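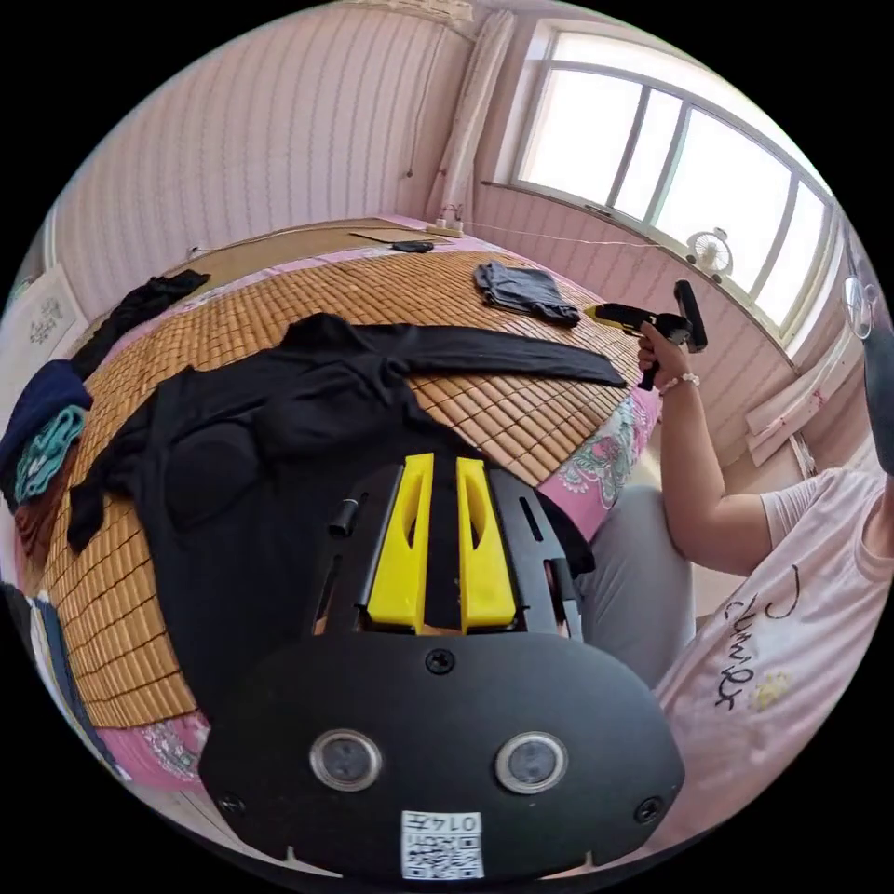 Sornover Perception and Tooling, support queue

Ticket: gripper track drops out on woven mat, garment folding task
Status: fixed, waiting for merge
Opened by: Knut Ehlers
Handled by: Kevin Ní Mhurchú
Component: Surko (pose tracking), Ornine (episode export)

Knut, first report
Surko loses the left gripper part way through folding episodes on the bed setup with the bamboo mat. The pose jumps sideways by one tile and stays there. The right gripper is mostly fine. Out of 194 episodes in the batch, 57 were rejected by Ornine with "pose discontinuity". The same build on the table setup gives no rejects. Label on the unit in the attached view is 0147.

Kevin
Can you send the raw logs for one bad episode, and the calibration file that was loaded? Also tell me if the jump comes when the fingers are low over the mat or when they are over cloth.

Knut
Logs uploaded, episode 103. The jump comes low over the mat, with the black long-sleeved shirt filling a good part of the view. Calibration is the April one.

Kevin
Calibration is fine. I replayed the episode offline and got the same jump at the same place, so it is not a timing fault on the recording machine.

The matcher is picking up corners on the mat tiles, and they all look alike. The black shirt gives it almost nothing. Once the wall and window leave the view it has only the tiles to go on, and it locks on one row over.

Tried:
1. Raised the feature limit to 1000. No change, it just found more tile corners.
2. Masked the yellow fingers. Slightly better, still jumps.
3. Turned on the repeat check from the Vashisht branch and gave the inertial data more weight when matches are ambiguous. No jump on episode 103.

Knut
Reran the rejected episodes with option 3. All pass except two, and those have a real gap in the inertial data. Replay takes roughly twice as long.

Kevin
The slowdown is the repeat check running on every image. I will limit it to low-match stretches before merging. Please keep the two failed ones out of the export and leave the finger mask on.

Knut
Done. Mask is on in the bed profile only.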